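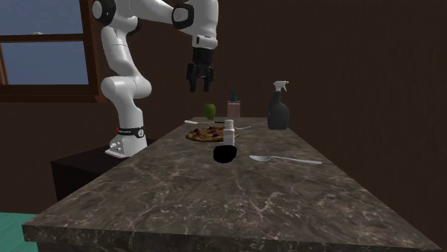

Marble on a long countertop, the kind of surface Vestia is made for.

Vestia Marble Counter Care Kit
Item 3832
Made by Farooqui Stone Supply, Vurnville
In stock, ships from our Corkeck warehouse

I have had marble in my own kitchen for 22 years and I still love it, rings and all. I was warned off it by pretty much everyone, including the man who cut it, and for the first few months I went around after my family with a dish towel like a crazy person. Then a lemon half got left face down overnight and that was that, the counter had its first mark and I could relax a bit!

I tell you this so you know who is selling you the kit. I carry a lot of stone products in the shop and most of them are fine. Vestia is the one I take home.

What you get

Vestia Daily Cleaner, spray bottle, 22 oz
Vestia Sealer, 8 oz can
Etch paste, small jar
Hand polishing pad, 4000 grit
2 microfiber cloths (one gray, one white, keep the gray one for sealer)
Fold-out instruction sheet

The daily cleaner

It's pH neutral, it has no vinegar or citrus in it, and the smell is very faint (a bit like clean laundry, my daughter says cucumber). Spray, wipe, done. I don't rinse after it and I haven't had any film build up, though if you have very dark stone you may want to go over it with a dry cloth because dark polished stone shows absolutely everything.

Please don't use the bathroom spray on your counters. I know it's right there under the sink. Most of those have acid in them to cut the lime, and acid is exactly what eats marble.

The sealer

A sealer slows down stains. It will give you time to get to the red wine or the olive oil before it soaks in. It won't do a thing about etching, and I get more emails on this than on anything else in the shop, so let me go over it.

A stain is something that went into the stone: oil, coffee, beet juice, that awful turmeric. It usually looks darker than the stone around it. An etch is a spot where acid took the polish off, and it looks dull or whitish when you bend down and catch the light on it. Sealed marble etches just the same as unsealed marble. If somebody sold you a sealer and promised you could slice limes straight on the counter, I'm sorry.

To see whether you need to seal, put a few drops of water on the stone in a spot you use a lot, go make a cup of tea, and come back. If the stone under the water has gone dark, it's thirsty. If the water is still sitting up in beads you can leave it alone for now. I do mine in November before the holiday cooking starts, and the stretch by the stove gets another coat in spring.

Putting it on is easy. Clean counter, bone dry, leave it overnight if you can stand to. Wipe on a thin coat with the gray cloth, wait the time on the sheet, then buff off whatever is left. The one way to mess it up is to let the extra dry on top. It goes hazy and tacky and you'll be rubbing at it all afternoon (ask me how I know). A little fresh sealer on the cloth will loosen the haze if you catch it the same day.

The etch paste and the pad

These two are for small dull marks on polished marble. Damp pad, a dab of paste the size of a pea, small circles, medium pressure. Wipe and look. Do it again. My lemon ring took four goes and I can still find it if I know where to look, but no guest ever has.

Do not use the paste on honed marble! Honed stone has a soft matte finish, and the pad will give you a shiny patch in the middle of it that looks much worse than the etch did. We sell a separate honing powder for that, and if you aren't sure which finish you've got, send me a snapshot taken low across the counter with the window behind it and I'll tell you.

If you can feel the mark with a fingernail, it's too deep for this kit and you need a stone person to come out.

Can I use it on other stone?

Cleaner: marble, granite, limestone, travertine, quartzite, soapstone, and engineered quartz too.
Sealer: marble, limestone, travertine, granite. Skip it on engineered quartz and soapstone, neither one will take it.
Paste and pad: polished marble only.

How long it lasts

The cleaner goes in a couple of months at my house, and I'm a wiper. The sealer can will do an average kitchen with some left over for a vanity top. Keep the lid on tight and store it somewhere that doesn't freeze. The garage is a bad idea if your winters are like ours.

Refills

Cleaner refills come in a flat pouch and the sealer is sold on its own in the same size can. The pads can be rinsed and used over and over, just let them dry flat. I don't sell the cloths separately, any decent microfiber will do.

Shipping and returns

Orders in before noon go out the same day. The sealer travels by ground only, so it can't go overnight and it can't go to a PO box. If you don't like the kit, send back whatever you haven't opened and I'll refund that part. Opened cans I can't take back, sorry.

Questions

Use the contact form and put 3832 in the subject line so it lands with me. I answer in the evenings, mostly after 8 pm when the kitchen's cleaned up.

You may also like: Farooqui Honing Powder, Farooqui Oil Stain Poultice, Vestia Cleaner Refill Pouch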